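Search articles Search Go

Suture (surgery)

A suture is a stitch, or a row of stitches, used to hold body tissue together after an injury or an operation. The word is used both for the thread and for the finished seam. Closing a wound this way is called suturing. 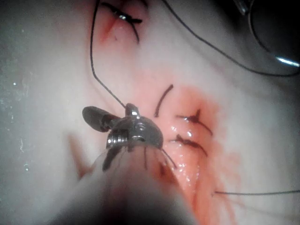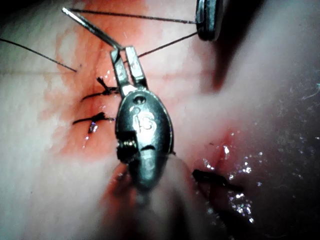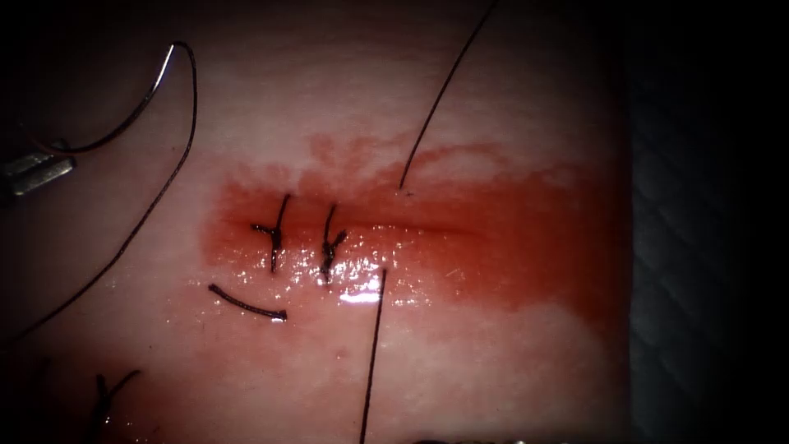 Practice in suturing. Third picture: a straight incision in a synthetic tissue pad.

Threads fall into two groups. Absorbable threads break down in the body over weeks or months and do not have to be taken out. Non-absorbable threads, such as nylon and silk, stay until they are removed or are left in place for good. Catgut, made from the intestines of sheep or cattle, was the usual absorbable thread until synthetic ones replaced it in many countries.

Thread size is given by a number. As the number of zeros goes up, the thread gets thinner, so a 5-0 thread is finer than a 3-0. Very fine threads are used on the eye and on small blood vessels.

Most needles are curved and come with the thread already attached. A cutting needle has a sharp edge and is used on skin. A taper needle has a round body and is used on softer tissue such as bowel.

In an interrupted suture each stitch is tied separately, and if one fails the others still hold. A running suture uses one length of thread and is quicker to place. The mattress suture passes through the tissue twice and helps turn the edges outward.

Stitches on the face are usually removed sooner than those over joints.

Comments (3)

Ludivine Cordier: Could you add a section on staples and skin glue?

Orkex55: The part on thread sizes helped, I always had it backward.

Jacqueline Besnard: Silk does lose strength over time, so "for good" needs a note.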